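Consejos para el turno de limpieza de puestos

Desde que en Dastatar el robot aspirador se encarga de los pasillos, al equipo le queda más tiempo para las mesas. El reparto es sencillo: suelos, la máquina; superficies, nosotros.

Lleve el pulverizador y el paño juntos en un recipiente pequeño. Se pasa de un puesto a otro con todo en una mano y no quedan cercos en la mesa.

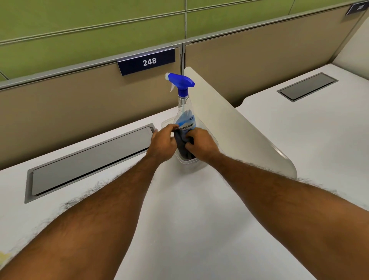

Rocíe siempre el paño, nunca la mesa, sobre todo cerca de las tapas de los cables. Doble el paño en cuatro y cambie de cara cada 3 puestos. Las manchas amarillentas salen mejor si se deja el paño húmedo encima un momento.

Antes de que arranque el robot, suba las sillas y recoja los cables sueltos. Si se para, avise al encargado de planta y siga con su zona.

En septiembre se revisarán los turnos.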